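# Chapter 6: Learning Assembly Skills in Simulation

The preceding chapters treated the robot arm as a machine that follows a path laid down in advance. Such an arm performs well so long as every part lies where the programmer expected it. In assembly work this condition is seldom met. Parts arrive slightly turned, fixtures wear, and a small error at the start of a task may grow until the part cannot be seated at all. The present chapter considers a different approach, in which the arm is given a set of recorded attempts and learns from them how to respond to what it finds.

The main case is the Skasik study, carried out at the Mudum laboratory. Its authors wished to know whether a skill learned wholly in simulation would remain useful when the layout of the workspace was changed. They recorded 1,583 attempts under the control of human operators. Failed attempts were kept in the record and marked as such, a decision to which we return in Section 6.3.

Each attempt was limited to 30 seconds. At the start of every attempt the position of the board was altered within set limits, as were the direction of the light and the angle of view. Loose pieces that played no part in the task were also placed within reach of the arm, so that the learned skill could not depend on a clear surface.

The task board carries a red assembly plate with a small round knob at one end and an upright peg near its middle. The gripper must come down on the knob from above, and the tip must be well aligned before any contact is made.

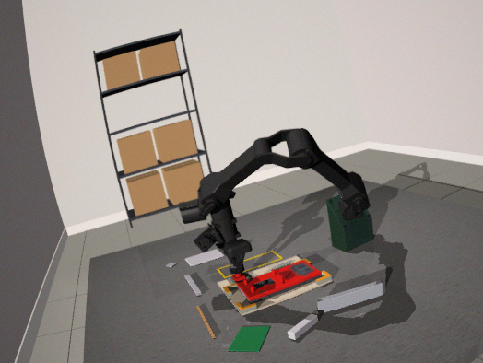 Two methods of training were compared. The first, known as Stutine, predicts one movement at a time and checks the state of the arm after each. The second, due to Björklund, predicts a run of 25 movements and carries them out before looking again. Longer runs gave smoother motion over open distances, but the arm was slower to correct itself close to the plate. Shorter runs showed the opposite pattern, and the final approach often became hesitant.

Section 6.1 sets out how the attempts were recorded and stored. Section 6.2 describes the two methods in full, with the necessary mathematics. Section 6.3 deals with the use of failed attempts, and Section 6.4 with the transfer of a learned skill to a physical arm. Readers who have not yet studied the control of joint position should first revise Chapter 4.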